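Kulmont Suture Recording Kit
For teams who teach a learning system to sew tissue

The kit records two-arm suturing from a fixed camera and from small cameras at the wrists. 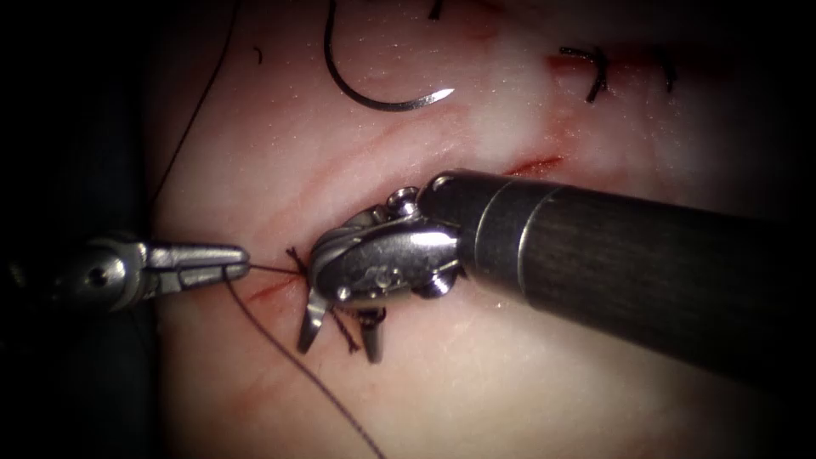 Each recording is saved with the arm positions and a short task label. The starter set has 637 recordings – failed tries are kept and marked.
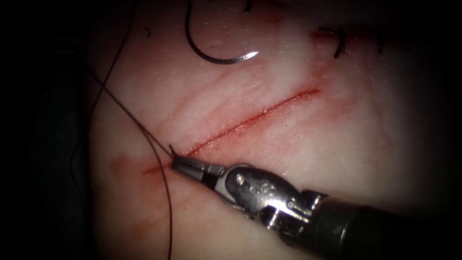
Labels can be changed later in the Bredetti viewer. For questions please write to Selina Widmer.

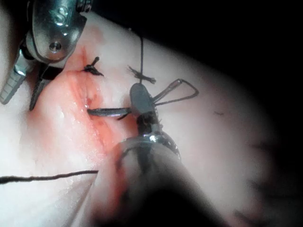 Delivery
Sent on disk, Monday to Friday.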